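Last updated: December

In Praise of the Carpet on the Table

When I rented my first small workroom in Valloda, the person before me had left a long table and nothing more. The top was smooth and hard, and I was proud of it. I put my tools on it in one row and I thought, now I am a serious man who repairs things. In the first week I lost 3 screws and I scratched the cover of a lamp that was not mine.

I repair small electrical things for the house. Sockets, chargers, doorbells, lamps. It is modest work and I don't pretend it is more. But I have done it for 14 years, and in this time I came to an opinion which my colleagues find a little strange: the most useful thing you can buy for a worktable is a piece of carpet.

Most people in my trade prefer a rubber mat. The catalog from Drusitero has so many of them that I stopped reading, and all are described as professional. I bought one, in green. It smelled for a whole summer, and every crumb of plaster stayed on it like on glue. A friend from the old shop at De Smet told me to be patient with it. I was patient for 2 years, then I gave it to him.
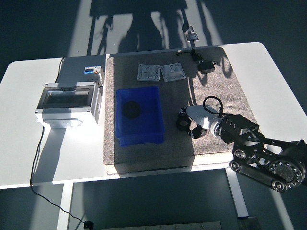 Carpet has two qualities that I value. The first is that it keeps things where you put them. A round screw on a hard top is always looking for the floor, but on carpet it lies down and sleeps. The second is that it is kind to surfaces. Socket plates are sold to be looked at for many years on somebody's wall, and a customer will notice one thin line on the corner before he notices that the light works. Two pale plates can lie side by side on a beige mat, and I don't worry for their faces. A black adapter is also easy to find on that color, even with its thin cable making curls. I would choose beige again for this reason only, although it shows coffee.

I must be fair to the other side. Carpet is not for everything. When I cut wire, the small copper hairs go deep into it, and the vacuum cleaner does not want to take them. For cutting I go to the bare part of the table, and I think every mat should be shorter than its table so that this bare part exists. Hot tools also belong there. And I would never use carpet for delicate circuit boards, where static electricity is a real danger. There the rubber people are right and I have no argument with them.

Then there is the matter of the bin. I keep an open plastic one on the mat, and I believe it should be almost empty in the morning. Many workshops have bins so full that they are a kind of museum. A bin on the table is for the parts of the job you are doing now. If it holds parts from the last job, it belongs on the shelf. I learned this from a box of Grekik connectors, 1000 pieces, which I kept by my elbow for one winter and opened maybe twice.

My wife says I have written a whole page about a rug. It is true, and I could write another one about the correct height of a stool. But I spend more hours at this table than at the one where we eat, and nobody finds it strange to have opinions about a tablecloth.

If you want to try, don't buy anything special. Ask a carpet shop for the end of a roll. Take one with short hair and a thick back, and choose it in a color that your parts are not.

Recent items
Why I still write labels by hand
The correct height of a stool
Old doorbells and what to do with them
Letters from readers: extension cords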